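Subject: Re: Birkix simulation package – terms of the evaluation license
From: Lilian Muriithi
To: Automation Purchasing list
Date: 2025-01-21

Dear colleagues,
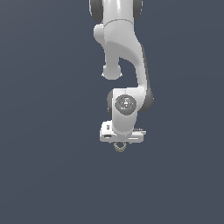

Thank you to all who sent comments on the Birkix offer. I have been asked to reply on two points before the evaluation license is signed.

Jianguo Xie wrote:
> The quote from Gridon lists 200 seats, but the
> cover letter speaks of a site license. Which one
> applies to the Hasutside campus? I would also
> like to know if the arm models may be edited,
> or only loaded as supplied.

On the first point, Gridon has confirmed in writing that the offer is for 200 named seats. The words "site license" will be removed from the cover letter. Hasutside is included at no added charge – the Qian office is not, and would need a separate quote.

On the second point, arm and gripper models may be edited for internal use. Edited models may not be passed to outside parties without consent. Huiling Du has asked that this consent be given within a fixed period, and we await the vendor's answer.

The evaluation allows 2,000 simulation hours. Unused hours do not carry over into a paid contract. Groups wishing to run their own pick-and-place tests should send their part files to Guangming Xue, with the units stated.

Please send any further objections to me directly and not to the full list.

Regards,
Lilian Muriithi
Automation Purchasing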